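How I Fold a Fitted Scallop Shape Flat (Napkins, Felt, Paper, Whatever You've Got)

Last updated 26th June

I get more mail about scalloped shapes than anything else on this site, which still surprises me! The post I wrote in March about cutting them got 1,781 views in its first week, and half the comments asked the same thing: okay, it's cut, now how do I get it to lie flat and stay flat?

So let's do it. I learned this making table decorations for a spring lunch at the Praldale community hall, and I ruined plenty before I found a routine I like.

What you need

A big smooth surface, bigger than you think. I use a slab of leftover countertop.
Your cutout, in paper, felt or thin cotton.
A bone folder, or the back of a spoon.
A pressing cloth and an iron if you're working in fabric.
Something flat and heavy. My old Vanell atlas is perfect.

Step 1. Clear the surface and wipe it down. Crumbs leave little bumps, and you'll see every one of them on a solid color (ask me how I know).

Step 2. Lay the shape down with the widest part toward you. Don't tug the lobes to get them in place! Pat from the middle out with your palm and let the curves find their own way.

Step 3. Work the tiers one at a time, starting at the top. Hold the middle with one hand and smooth outward with the other until you reach the rounded edge. The dips between lobes are where wrinkles hide, so go into each one with a fingertip.

Step 4. If you're folding, fold along the center line, matching the top lobes first and then the bottom ones. The ones in between will be a hair off. Mine always are, and once it's open on the table I can't tell.

Step 5. For fabric, press with a low iron through the cloth for 10 seconds, lift, move, repeat. Up and down only, no sliding. Paper just gets the spoon.

Step 6. Put it under the atlas overnight.

When it's opened out again, you want the outline to read clearly from across the room, with the lobes rounded instead of pointy. 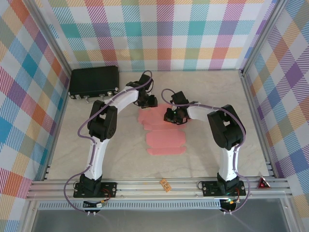 A salmon-pink scalloped shape lying flat on a light marble-patterned surface.

Pink on a pale background is my favorite combination for checking edges, by the way. White felt on my white countertop is hopeless and I end up sliding a dark towel under it.

A few things people have asked

Can I starch it? Yes, lightly, before step 5. I use the Flilholm spray and let it dry all the way first.

What about thick felt? I skip folding altogether and store the pieces stacked with tissue between them, 8 to a box.

Does it work for place mats? I've done a set in Manalastas cotton and they came out great, though the hems took me forever. Hems are getting their own post.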